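Pale grey marble-look worktop going dull round the sink, and do I seal the joint by the wall?

Asked in Kitchens and Worktops

Nilmini Barua

We moved into a ground floor flat in Flirkari in the spring and the kitchen came with it. The worktop is grey with a white marble pattern. I don't know what it's made of. The letting agent's inventory just says "worktop, marble effect, fair condition" and the previous owner left nothing behind except a boiler manual and a key that doesn't fit any of the doors.

The long run is 272 cm from the window wall to the fridge. It is 20 mm thick where I can measure it, which is at the end by the fridge where there's no edging. Everywhere else there is a thin metal strip between the top and the wall.

There are two problems. The first is that the surface has gone dull in a patch behind the tap and to the left of the sink, where the washing up gets stacked. It feels slightly rough if I run a fingernail over it. I have tried washing-up liquid, then a cream cleaner on a soft cloth, then white vinegar on one small spot. The vinegar seemed to help a bit, but I got nervous and rinsed it off after a minute or so.

The second is the gap at the back. The metal strip sits flat but there's a dark line between it and the wall, and crumbs go down there. When I wipe the worktop the water runs into it as well. I don't know if the gap was meant to be sealed and the sealant has perished, or if it was left open on purpose. My brother-in-law says you should never seal against metal. He also said that about the bath and he was wrong about the bath.

I'd like to know how to tell what the worktop is before I put anything stronger on it. I'd also like to know what to use in the gap. I don't want to replace it this year if I can help it, and I'm happy to do the job myself as long as it doesn't need power tools.

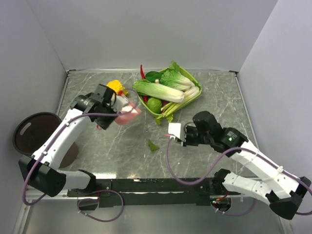

dorrit_k

Stop using the vinegar until you know what you've got. If there is any real stone in it, acid will etch it and the dull patch will get bigger. You can't wipe an etch mark off. It has to be polished out.

Look underneath first. Empty the cupboard next to the sink, get your head in with a torch and look at the bottom face of the worktop. Chipboard is brown and crumbly looking, sometimes with a sheet of plain white or brown backing on it. Stone will be the same stuff all the way through, cold to touch and usually a bit rough on the underside because they don't bother polishing it. A solid resin top is also the same all the way through but it feels warmer and the cut edges are smooth.

Your bare end by the fridge will tell you as well. Does the pattern carry on down through the thickness, or does it stop at the top?

If it's chipboard with a printed surface, the dull bit is nearly always limescale, with old cream cleaner dried on top of it. Flirkari water is very hard. I lived there for five years and got through two kettles.

As for the gap, seal it. Your brother-in-law is wrong again.

Len Ashby

The answer above is right about looking underneath but I'd go into a bit more detail on the cleaning, as I've done this on three kitchens and made a mess of the first.

Assuming it is a laminate (and at 20 mm I would say check carefully, as a lot of laminate tops are thicker than that and a lot of stone and resin tops are exactly that), you want to take limescale off slowly. Warm water with a spoonful of citric acid in it, on a cloth, laid over the patch for ten minutes. Then wipe, rinse with clean water, and dry it with a towel. Look at it when it's fully dry, in daylight. Then do it again the next day. Don't leave it overnight and don't do it near the metal strip, because acid sitting against thin metal trim can mark it.

If it's stone, none of that. You need a stone cleaner with a neutral pH and a lot of patience. Etching on a small area can be improved with a polishing powder made for the particular stone, but you have to know which stone. I used Pludetti on a limestone windowsill and it came up well, but it took me most of a Wednesday to do an area the size of a dinner plate, and my wrist hurt until the weekend. I would not want to do the whole area round a sink with it.

If it's solid resin you can use a fine abrasive pad in small circles, with water, and it will come back to whatever finish you like. You do have to blend it out over a wide area, or you'll end up with a bright patch in place of a dull one. 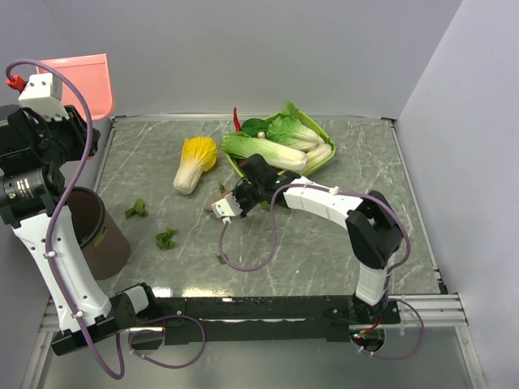
Grey marble-patterned surface with white veining and thin metal edging.

With a pattern like that you can hide a fair amount. Plain dark tops show every single thing you do to them. Veining breaks the light up, and a slight difference in sheen is hard to spot unless you're bending down to look along it.

Now the gap. Most worktops are fitted a couple of millimetres off the wall so that the wall doesn't have to be dead straight. The trim is there to tidy up the edge, and it isn't a seal in itself. There should be a bead of silicone along it. Yours has either come away or was never done. Check for old silicone before you start, because new silicone won't stick to old. Use a plastic scraper and sealant remover, then wipe down with methylated spirit and let it dry. A steel scraper will scratch the trim, and you will see the scratch every day.

Put masking tape on the wall and on the metal, leaving only the gap and a sliver each side. Run the bead in one go if you can. On a run your length you will have to stop somewhere, so stop where the toaster or the bread bin lives. Smooth it with a wet finger or one of those rubber tools, then pull the tape off straight away while it's still wet. If you wait until it has skinned over, the edge tears and you get a ragged line.

Use a sanitary or kitchen grade silicone so it resists mould. Look on the tube for "neutral cure". The cheap ones that smell of vinegar can attack some metals, and I suspect that's where the advice about never sealing against metal comes from. Patwary on the ring road used to stock a light grey called Ekska that was close to most wall paints. I haven't been in since they moved the trade counter, so ring first.

Leave it 24 hours before you let water near it. Longer if the kitchen's cold.

moorhen

just buy a new worktop, they're not that dear if you go for ex display

Nilmini Barua

Thank you both. I've looked underneath now and it took me longer to empty the cupboard than to find out. It's the same all the way through. The underside is grey and smooth with no pattern on it that I could see, but at the fridge end the veins do go down into the side for a bit and then fade. It doesn't feel cold. I held my hand on it and then on the tiled floor and the floor was much colder.

So I think it's the resin sort. I tried a white pad (the very fine kind, from the car section) on a bit behind the kettle with plenty of water. It made a faint milky paste which wiped off, and the surface underneath matched the rest once it had dried. I haven't done the sink patch yet. I want to do it when I've got the whole afternoon. 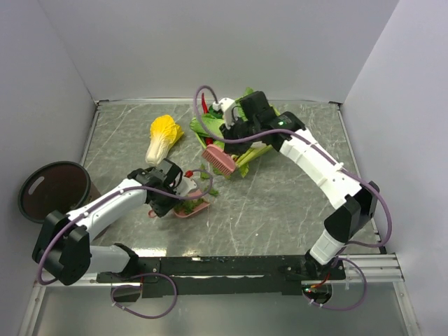
I've also pushed a strip of card down the gap at the back, and there is some hard white stuff in the corner near the window that I assume is old sealant. None anywhere else along the run. So someone started and gave up, or it has all fallen down behind the units over the years.

One thing I wasn't sure of. Should I do the sanding first and the silicone second, or doesn't it matter? I'd sooner get the gap done before my mother comes in August, and the dull patch can wait if it has to.

Len Ashby

Surface first. The paste from the pad will get into fresh silicone and turn it grey along the edge, and you'll end up digging it out again. If you can only manage one before August, do the sink patch one afternoon and the silicone the following evening, when the gap has had a chance to dry out. Leave a window open overnight.

And be careful with the hard white stuff by the window. If the remover doesn't shift it, it may be decorator's caulk, and that softens with warm water on a rag. Give it half an hour before you start scraping.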